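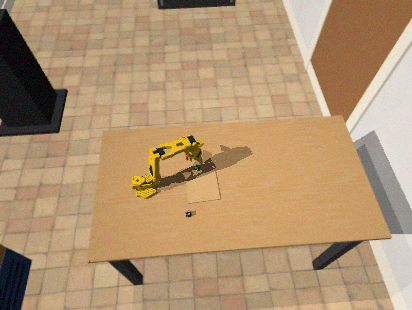
Home News Builds Forum About

Reinholz arm build gets its practice table
2 min read

Big month for my little arm project! I've been putting together a yellow desktop arm called Reinholz at Kosow, our shared workshop, and in August I finally got the simulator side going. The job is dice. Pick one up, put it down where I asked, go again.

I run everything in the simulator first – I broke 13 printed fingers on the real one last winter and I'm not keen to print more. The scene files come from Drander, a free room pack with tables, doors and tiled floors (I spent a whole evening on table wood, don't ask). Deton is my own control script, now past 200 commits and still a mess.

The wrist view is what I've been fussing over lately. Dice that sit close together are harder for Deton than one off on its own, and dark shadows on the wood don't help it either.

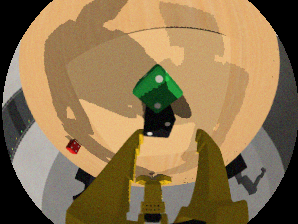
Reinholz's wrist view in the simulator: green and black dice by the fingertips, the red one off near the rim.

Next up is a batch of 20 runs with the lights moved between each one, then I'll swap in smaller dice. If you're at Kosow after 10 at night, come say hi – I'm at the bench by the drill press. Scene files go up on the forum once I've cleaned up the folder names.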